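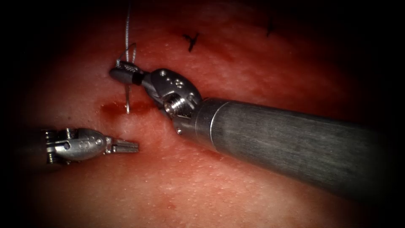

Our student robotics club spent a whole semester with the Volen suturing course from Zivach, and I'd sign up again tomorrow. It's a set of 71 short exercises for clubs with time on a two-arm surgical robot, and it gets you to real stitching fast. By week two we were driving a curved needle with one instrument while the open grasper waited on the left, and I was completely hooked!

The workbook is the best part. Each drill has a goal, a time limit and a scoring sheet you can argue over (we did, every Sunday). Thread handling gets 3 full chapters, and it needs them.

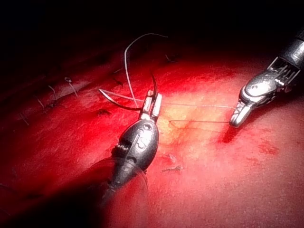 Thread stretched between needle driver and forceps, with earlier ties along the seam.

The logging software, Aguiar, is good but fussy. It saved some 2000 attempts for us and the replay view is great – you can scrub back to the second a knot went wrong. Exporting is slow, though, and it crashed twice on our older laptop.
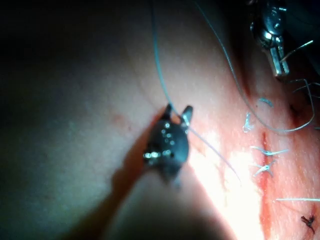 We used the replays to get ready for the Drisovton student contest, where our team scored 3945 points and beat our own best by a mile. My one real gripe is the knot-tying chapter, which jumps from single loops to timed rows with nothing in between.

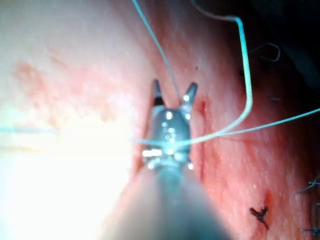

New members needed extra evenings there – plan for that if your club is mostly beginners. Four and a half stars from me.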